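July, updated 16:40
Logged by Till Mühlbauer

Ticket: Bin cell stops on collision fault at low picks
Site: Prakeck, cell 8
Status: open, waiting for reply from Grasell

Problem. The arm makes a protective stop when it goes deep into the bin. It happened 13 times in the last 1,000 picks. The operator resets and it continues, but our site rule says a repeated stop must be logged and not only reset.

09:10 — Checked the speed limit against the risk assessment. Same value in both, no change since the sign-off.

10:25 — Checked the tool load data. The mass was correct, but the cable weight was never entered. I corrected it and asked Abdul-Rahman Gbeho to check it as second person, as the rule demands. He agreed.

11:50 — Ran 90 picks with the new load data. Two stops, both near the bin wall. Better, but not solved.

14:15 — Abdul-Rahman asks if we can raise the collision threshold. I said no. This value belongs to the safety file, and we may not change it to make a fault go away. If Grasell thinks it is wrong, they must write this to us and we do the assessment again.

15:30 — Read the Hokance guideline for cable routing again. It asks for a check of the free loop in the lowest pose, and in our commissioning sheet I find this check only for the home pose. So I add the line to the sheet.

Next steps. The cable rule must be written so that two people measure the same thing. My proposal is: with the arm at its lowest pick, no part of the loop may touch the bin or the items in it, and the position of every tie is noted on the sheet. For us the important one is the small black tie at the lowest point of the loop, where the yellow cable and the black cables hang in a wide bow below the orange joint. The clamp on the bin should also get a line in the sheet, with a check at shift start. I will send the text to Grube for comments and keep this ticket open until the lowest pose is measured. 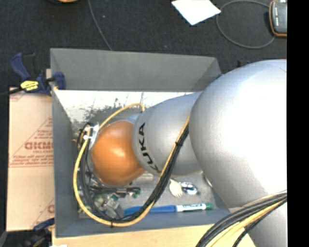
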